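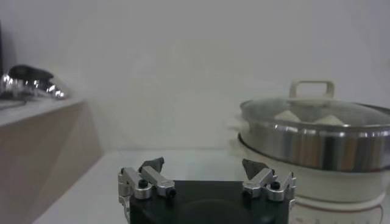
Kulesico sells and repairs replacement lids, handles and stacking sections for countertop cooking pots and steamers. We work out of one shop in Waltum and ship most of what we sell. A typical pot on our bench is large and round, built up in stacked sections, with a clear glass lid on top, a silver rim around the glass and a cream-white loop handle standing in the center. Every one of those parts can get lost, chipped or worn out before the rest of the pot does, and a lot of good pots get thrown away over a missing lid. Our business is keeping them in use.

How the company started

Lachlan Geddes opened Kulesico in 2 rooms behind a dry cleaner on Eklund Street. He had spent his working life up to then in appliance service, mostly stoves and dishwashers, and people kept bringing him small things that the service company would not take. Usually it was a pot with a broken knob. He fixed them at home in the evenings, charged for the part and a few dollars on top, and ended up with a garage full of lids.

The first stock came from that garage. Much of it had no labels, and sorting it took most of the first winter. Lachlan measured every lid across the outside of the rim and again across the inside lip, wrote both numbers on masking tape and stuck the tape to the glass. We still write down both measurements. The inside one is what decides whether a lid will sit properly, and it is the one customers leave out.

The company moved out of the Eklund Street rooms when the lease ended. We are now in the Workeck building, at the end nearest the loading dock, in 700 square feet. That covers the workshop, the shelving, the packing table and a front counter where you can drop things off. It is tight in November and fine the rest of the year.

What we do

Replacement lids. We carry 410 lid sizes and styles, most of them glass with a metal rim. Domed lids and flat lids are listed separately. A domed lid gives more room for food that stands up above the edge of the top section, such as buns, ears of corn or a whole cauliflower, and it lets the condensation run down toward the rim. Flat lids store better. If your pot came with a domed lid you can usually put a flat one on it, but check the height of whatever you cook before you order.

Handles and knobs. Loop handles, round knobs and the screws, washers and spacers that go with them. We sell them loose or fitted to a lid. A loop is easier to grip in an oven mitt and you can slide a wooden spoon through it to lift the lid away from you, so we suggest one for anyone who steams often. Knobs come in two screw sizes. If you are not sure which you have, mail us the old screw in an envelope and we will match it.

Stacking sections. Baskets, trays and rings for pots that cook on more than one level. These are the hardest parts to match. Two sections can look the same and have different steps at the bottom edge, and then they rock or leak steam at the seam. We would like to see the section above or below before we sell you one. Photos help, with a ruler laid across the bottom edge.

Repair. Loose rims, stripped handle threads, bent trays and warped rings. We do not repair cracked glass. A cracked lid should be thrown out even if the crack is small, and we will say so at the counter even if you would like a second opinion.

Electrical work. We test cords, plugs and switches on electric pots and steamers and replace the ones that fail. We don't rebuild heating elements. If the element is gone, we will tell you what the remaining parts are worth to us and you can decide.

Reconditioned pots. When somebody leaves a pot with us for parts and it turns out to be complete, we clean it, test it and put it on the shelf by the counter. The selection changes every week and we do not list it online. Call first if you are driving a long way for a certain size.

How a repair goes

Bring the pot in or mail it. Please empty it and let it dry completely before you pack it. Send only the parts involved, with one exception: for a stacking section we want the neighboring section too.

We write up a ticket at the counter with your name, phone number and what you think is wrong. Someone looks at it within two working days and calls you with a price. There is no charge for the look. If you say no, you can pick it up, or we mail it back and you pay the postage.

Once you say yes, most handle and rim jobs are finished the same week. Electrical jobs take longer and depend on the part. We keep finished work on the racks for 22 days after we call you. After that we call once more, and then it goes into storage at the back, where it takes us a while to find it.

How to measure a lid

This is the question we get the most, so it has its own section.

Turn the lid upside down on a folded towel. Measure straight across the widest part, rim included, through the center of the handle screw. Write that down. Then measure across the inner lip, the ring that drops inside the pot. Write that down too. Use a metal tape or a ruler. Cloth tapes stretch, and a small error is enough to make the lid wobble.

If you no longer have the lid, measure the opening of the top section in the same way, once across the outside edge and once across the inside. Measure again at a right angle to the first line. If the two readings are different, the pot is out of round, and you should call us before ordering.

Tell us whether the edge is rolled, straight or stepped. Tell us if there is a steam hole and where it is. The brand name helps a little. Model numbers help more and are normally on the underside of the base.

The shop

Kulesico has six employees, counting Lachlan, who still does the trickier rim work and most of the phone calls about stacking sections. Two people are at the repair benches full time. The others divide up the counter, the packing and the stock, and trade places often enough that anyone who picks up the phone should be able to find your ticket.

The benches have white tops. We changed over from dark ones after losing too many black screws and washers on them, and the change also made it easier to spot chips in glass. Lids are stored on edge in slotted racks, smallest at the left, with felt between them. Handles are in drawers by screw size and then by color. Cream and black are the colors people ask for. We have a deep drawer of avocado green and would be glad to sell it.

Parts are washed when they come in and again before they go out. Used lids are checked under a lamp for scratches, mainly at the rim and around the screw hole, where cracks begin. A lid that fails goes in the glass bin. The metal from the rims is collected separately and picked up by a scrap dealer in Waltum.

Where the parts come from

New lids and handles are bought from suppliers in batches. We fit a sample from every batch to a pot before we put the rest out. Used parts come from pots that people bring us, from restaurant closings and from two thrift stores that set aside their incomplete sets. We buy used pots at the counter. Prices depend on the condition of the glass and whether the sections all belong together. We pay by check or as credit toward a repair.

We shipped nearly half of last year's orders to people who had bought from us before. A good share of those were for the second item on the pot, so if your lid is worn, look at the handle while you are at it and save the extra postage.

Returns

If a lid doesn't fit and it is our mistake, we send the right one and pay the shipping both ways. If the measurements you gave us were off, you can still exchange it, and you pay to mail it back. Used electrical parts cannot be returned once they have been plugged in.

Please pack glass lids flat between two pieces of cardboard, with padding around the handle. The handle is where the pressure lands when something heavy is set on the box. We save clean boxes and will give you one at the counter.

Hours and contact

The counter is open Tuesday through Friday from nine to five and Saturday morning until noon. Phones are answered during the same hours. We take stock in May and the counter closes for two days then, with a sign on the door the week before.

Use the loading dock entrance at the Workeck building and follow the hallway to the left. There is short-term parking by the dock. If you have a heavy pot, ring the bell and someone will come out with a cart.

For stacking sections, ask for Lachlan Geddes. For anything else, ask whoever answers.

Page last updated Tue 2 June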